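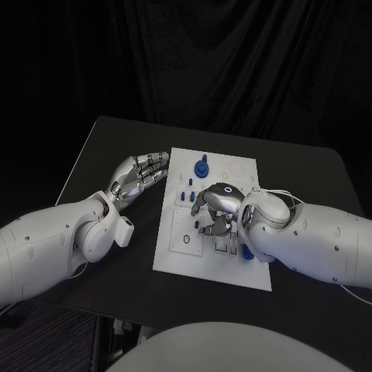
*검은 작업대, 흰 보드와 파란 부품*

**반영구 눈썹 시술실 위생·안전 점검표** (우나르 2호실, 2019년 3월 31일)
점검: 윌바 크밤 / 입회: 사라냐 군더

- [x] 니들 개별 포장, 유효기간 확인
 - 전량 5월까지. 넉넉하다고 적혀 있던데, 넉넉함의 기준이 나와는 다른 듯.
- [x] 폐니들 전용 용기
 - 3분의 2쯤 찼음. 뚜껑에 "꽉 차면 교체"라고 써 둔 분은 규정을 다시 읽으실 것.
- [ ] 색소 개봉일 표시
 - 29병 중 한 병에 "얼마 전"이라고 적혀 있음. 날짜로 인정 안 함. 폐기.
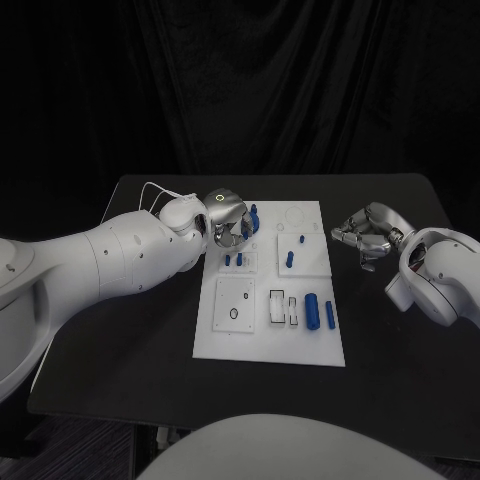 - [ ] 마취크림 보관 온도 기록
 - 기록지 한 달 치가 같은 펜, 같은 필체, 같은 온도. 냉장고가 이렇게 성실할 리 없음. 재점검.
- [x] 고객 동의서
 - 켈로이드, 임신, 항응고제 항목 모두 있음. 다만 알레르기 칸에 "월요병"을 적은 고객은 다시 여쭤볼 것.
- [ ] 베드 커버 교체
 - 일회용을 뒤집어 쓰면 두 번 쓸 수 있다는 의견이 있었음. 의견은 접수하고 커버는 버렸음.

**총평**
드로스트네스 멸균기는 시험지 결과 이상 없음. 설명서는 여전히 노르웨이어뿐이고, 트뤼그베 포르스베리 씨는 읽을 줄 안다면서 그림만 봄. 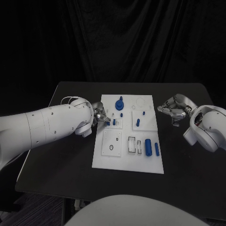

그래도 멸균 일지는 빠진 날이 없었으니 그 점은 인정. 미체크 세 항목은 시정 후 군더 씨 서명을 받아 제출. 서명란에 눈썹 도안을 그려 내면 반려함.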